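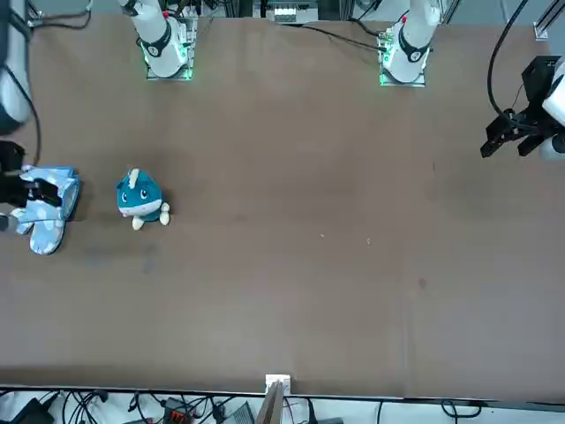 Catia Soft Goods Set

Contents, layout and notes for use

Catia is a small collection of soft household items and plush toys, put together for studying how fabric things get picked up, moved and put away on a table. It covers the kind of stuff that ends up on a hallway bench or the floor of a child's room: mittens, washcloths, socks, small stuffed animals. There are 18 items in the set and 400 recorded episodes.

The light blue fabric item with pale spots and the small teal plush sea creature belong to the "child's room" group described below.

What is in the set

Items are sorted into 3 groups.

Child's room: plush toys small enough to lift from one side, plus spotted and plain fabric pieces. 6 items.
Kitchen: oven mitts, dishcloths, a folded apron. 6 items.
Laundry: single socks, a knit hat, a pillowcase, washcloths. 6 items.

No item has batteries, beads or hard inserts, apart from plastic eyes on two of the older plush toys. The teal sea creature's eyes are embroidered, so it can go through the wash with everything else.

Table and starting positions

All episodes use the same brown tabletop, called Fimard in the metadata after the workshop that supplied it. The surface is matte. It does look a little pinkish in places and greyer in others, depending on the light, so please don't use it as a color reference.

Items start on the left side, the right side or spread across the table. The starting side is stored in the field start_side, with the values left, right and spread. In many left and right episodes the items sit close together with a narrow strip of table between them. Items that touch or overlap at the start are marked touching = yes.

Task types

sort: put plush toys on one side and flat fabric on the other.
stack: place folded fabric in a single pile. Plush toys, if there are any, stay where they are.
clear: move everything off the table into a bin named Custosov. The bin sits outside the view in most episodes.

The task type is written in the episode notes. It can't be read reliably from a single still, as the first few seconds of sort and clear often look the same.

Labels

Each item has a short name, a main color and a shape word. Shape words are kept loose on purpose. Fabric changes outline as soon as it is lifted, and a mitten held by its cuff can pass for a folded cloth. We use "glove-like" when an item has a lobe and a notch and the annotator could not settle on anything more exact. Earlier versions had separate labels for glove, mitten and mitt — these were merged after the annotators disagreed too often.

Colors are plain words: light blue, teal, cream, gray. Patterns go in their own field (spots, stripes, check, none).

Washing and storage

Everything was washed before the first session and again in February. The knit hat shrank in the February wash, and episodes before and after it carry different item numbers. Plush toys are air dried. Fabric items are stored flat in a drawer, and you will see fold marks in some of them.

Known problems

One washcloth went missing partway through and was replaced by a thicker one from the same pack. Both are listed under the same name.
Shadows under lifted fabric are soft and brown, close to the table color. Automatic outlines tend to include them.
The kitchen group has fewer stack episodes than the other two. The apron was too big to fold neatly in the space available and we stopped using it for that task.
Sessions logged under Căpraru were recorded late in the afternoon and are a bit darker.

Corrections

If an item is labeled wrong, send the episode number, the item name and the label you think it should have. Fixes go into the next release, and old labels are kept in the field label_prev.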